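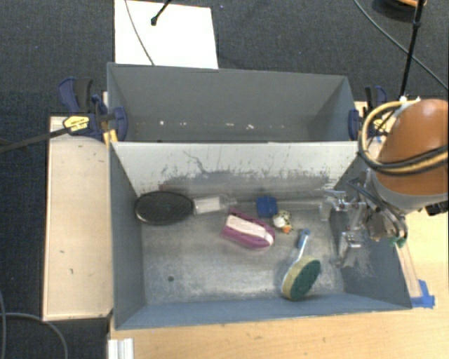
Cell 2, front bin with mixed items, back bin empty. Fixed camera.

From: Krum Begović
To: cell-planning list
Subject: Re: Equipment request for the bin cells, second round

Replies inline. I have cut the parts I agree with.

Liliana Zuccaro wrote:
> The request as submitted has one line for "bins and fixturing" and no
> breakdown. Before it goes to Trudy I need to know what is consumable
> and what is capital. Also, why are we replacing bins at all? They are
> bins.

Bins are consumable. Look at the far wall of the front bin in the attached picture. The lower half is heavily scuffed, with a dark smear of scratches and streaks across it, and the floor is worn cloudy. The scuffing matters to us for one reason: the segmentation step assumes a plain background, and a dark patch behind a dark object costs us pick attempts. The brush with the black head is the usual example. I would budget two bins per cell per quarter and stop treating each one as a separate purchase.

The quote from Grostlow is $50 per bin in the gray, same outside dimensions as now. They also list a stiffer version. I have not asked for a price because the walls are not what fails.

> Are the clamps staying? Boris told me the fixed mounts were already
> approved.

The mounts were approved in principle, with no money attached. At present the two bins are held by a bar clamp on each side, at the point where they meet. It works, but every bin change means the pair goes back in a slightly different place and the camera offset has to be checked again. A mounting plate from Ionescu is $223 per cell, with locating pins. Capital, one time. If only one item on this list survives, I would like it to be this one.

> What is the position on the gripper? The Valtus rep says we can get a
> second set of fingers at a discount if we order before July.

The discount is real but applies to the wide fingers only. We need the narrow ones. Long thin items lying along the base of a wall are the hard case, and there is one in the picture, the transparent shaft at the far side. Wide fingers meet the wall before they get under it. Narrow set, list price, $715. I would order one set as a spare for both cells to share. Lead time is nine weeks, so it should not wait for the rest of the request.

> Test objects: do we need a budget line for those or is petty cash fine?

Petty cash. The current set is household stuff: a hairbrush, a scrubbing brush, a dish scrubber with a clear handle, a small toy and so on. Please keep the clear handles in the set when it is renewed. Borislav wanted to swap them for opaque ones to get the success rate up, and I would rather have the lower number.

> Anything missing from the list?

Cable management on the arm. The yellow and black cables run in a loop around the outside of the housing. Kument sells a dress pack that would keep them closer in. It is $1421 for the arm in cell 2, fitted. I left it off the first round because of the price. My suggestion is to carry it as a separate optional line, and to try ties and a sleeve first. If we see a connector fault before the next review, move it up.

Order of priority, then: mounting plates, narrow fingers, bins, dress pack. The first two are firm. Quantities for the bins can be changed if someone has better wear data than I do. Cell 1 has a different item mix and may go through them more slowly.

Liliana, if you want the quotes as separate files, tell me which format Trudy prefers. The Ionescu one is a scan and does not copy cleanly.

Krum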